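Open or Closed: Choosing a Shoe Cabinet for a Small Entry

By Lesia Bondarchuk

Depth is the first number to check. A closed cabinet with tilting drawers can be very shallow, and it gets that way by standing the shoes on end. An open unit stores them flat, so the shelf has to take the full length of the sole. For most adult sneakers that means 13 inches of clear depth. Anything less and the toes hang over the front, where they get kicked.

Kyrylo Maksymiv has fitted entryways for Drorari since the company worked out of a single garage. He measures the shoes before the wall. "People give me the width of the hall and the number of family members," he says. "I want the tallest shoe and the longest shoe."

Height matters more than it used to. A low slip-on needs little clearance. A knit sneaker with a sock-style collar stands taller, and the collar folds over if the shelf above presses on it. Maksymiv sets the middle shelf 8 inches above the one below. Where a household wears mostly tall collars, he moves those pairs to the top surface and leaves the interior for slip-ons.

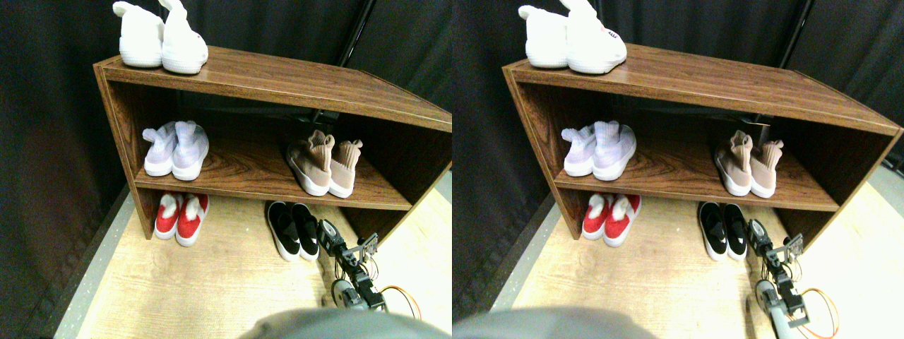 The two-tier open unit remains the simplest form: a top, two sides, a middle shelf and no base panel. The lowest pairs rest on the floor itself. Leaving out the base saves material and lets a broom or vacuum head pass under the shelf. It also means the unit has less to hold it square. Check for sideways movement by pressing on one top corner. If the joints shift, add a rail across the back at shelf height.

Wood-grain laminate is the usual surface at this price. It wipes down with a damp cloth and tolerates grit fairly well. The weak point is the cut edge. Water gets in at the foot of the side panels, the core swells, and the laminate lifts. Clear silicone along the bottom edges, applied before the unit goes into place, slows this down. Felt pads hold moisture, so use plastic glides.

Dark finishes show dust and pale scuffs. Light ones show heel marks. Hanna Nechyporuk, who runs the Sovlow showroom, recommends a mid-brown with a visible grain to customers who ask, and sells mostly white.

Placement of pairs follows use. Daily shoes go at floor level toward the open side, toes out or heels out as long as the household agrees on one. Pale knits belong on the middle shelf, away from mop water. Let damp shoes dry on a tray first, with the laces loosened and the insoles pulled.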